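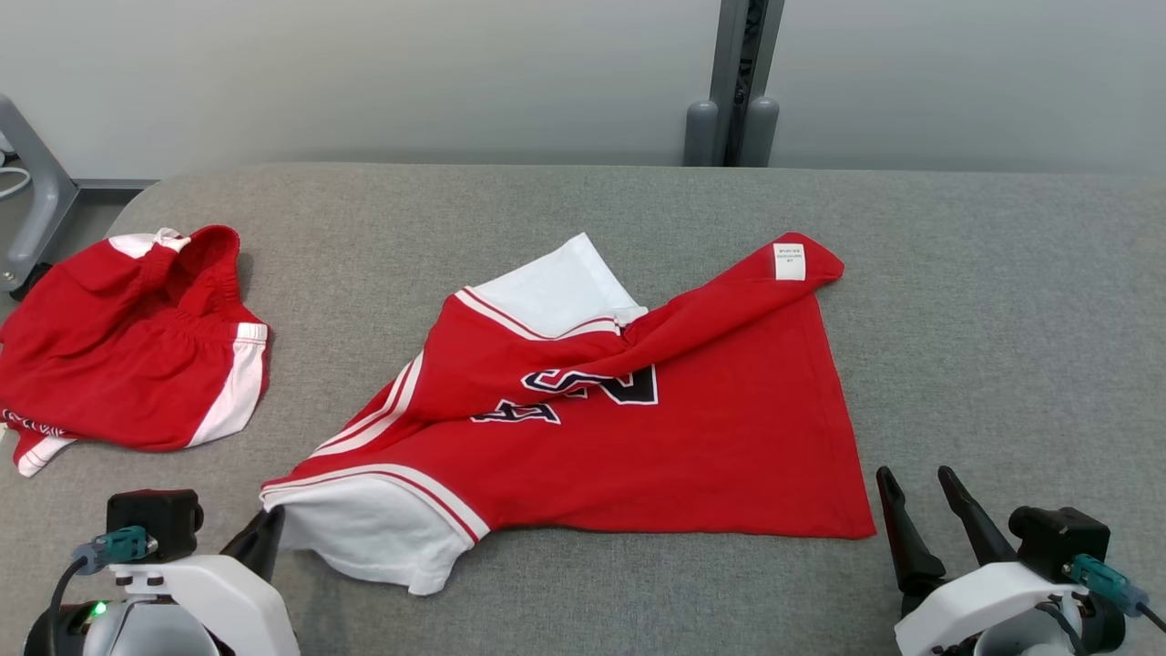 4 Data collection

All demonstrations were teleoperated, two operators, one station. Folding sports uniforms is the only task covered in this section; the towel data is described in the appendix and was not mixed in. We started in October and stopped when we had 4,000 episodes that passed review.

4.1 Station and garments

Two arms, parallel-jaw grippers, a padded table. The padding matters more than we thought. On the bare tabletop the fingertips skidded when an operator pressed down to get under a hem, and the force limit tripped. With padding the finger sinks in a little and the hem comes up. We did not tune the pad any further - first one that worked, kept it.

Garments came from Wedness (basketball, jersey plus shorts) and Grekex (plain training tops). Team uniforms are a nasty case. The lettering on the front is stiffer than the cloth it sits on, so the fabric bends beside the print and not through it, and once the jersey is twisted the letters are mostly hidden in folds and no longer tell the policy which way is up. Trim helps. Figure 4 has a typical red set during collection, jersey in the middle of the table with part of its white trim tented up near the top, shorts in a heap at the left. The care label is showing near one raised corner. We mention the label becuase our first annotation pass used it as a cue for inside versus outside, and that turned out to be unreliable: in the Grekex tops it is printed on, not sewn.

Figure 4. Head-camera view of the folding station with a red basketball jersey and shorts, both grippers in view at the lower corners.

4.2 Starting states

Early episodes all began from a neat layout. Bad idea. The policy trained on those did fine on neat layouts and froze on anything else. From then on every start state was made by one of two resets:

Drop: garment lifted by hand at a random point, let go over the table.
Twist: garment laid flat, one shoulder pulled across the body, then released.

The second item of the set stays on the table in both cases. It is a distractor during the jersey fold and the target afterward. Removing it made things easier for the operators and worse for the policy, which at test time would grab at shorts it had never seen lying next to a jersey.

Same color for both items was the hardest setting. Red on red, the segmentation model we borrowed from Akinola merged them whenever they touched. We dropped segmentation as an input after that and kept raw images only.

4.3 Operators and episode structure

Josefina Benítez and Oanh Đào collected everything. Both had 300 practice episodes before anything was saved. Episodes are split into 4 labeled phases: find an edge, flatten, fold, place. Labels were added by the operator with a foot pedal, during the episode. Labeling afterward from video was tried and was slower, and the boundary between find and flatten came out different each time the same person did it.

Operators were told to leave mistakes in if they could recover. A dropped corner that gets picked up again is useful data. A dropped corner followed by a long pause while the operator thinks is not - pauses over 5 seconds were cut.

Style differs between the two. Đào flattens with both grippers pulling outward at once, Benítez pins with one and drags with the other. We considered asking them to agree and decided against it. Training on the mixed set gave a policy that sometimes switches style halfway through a flatten, see Section 6 for what that costs.

4.4 Review

Each episode was watched by the operator who had not recorded it. Reject if: gripper leaves the view during contact, garment hangs over the table edge at the end, pedal label missing. Fold quality was not a reason to reject. Files were stored and versioned in Ruvero, one folder per garment, with the reset type in the metadata.

One known gap. Garments were not ironed or washed between sessions and they got softer with handling, so later episodes are easier then early ones. We did not correct for this. The train and test split is by garment, not by time.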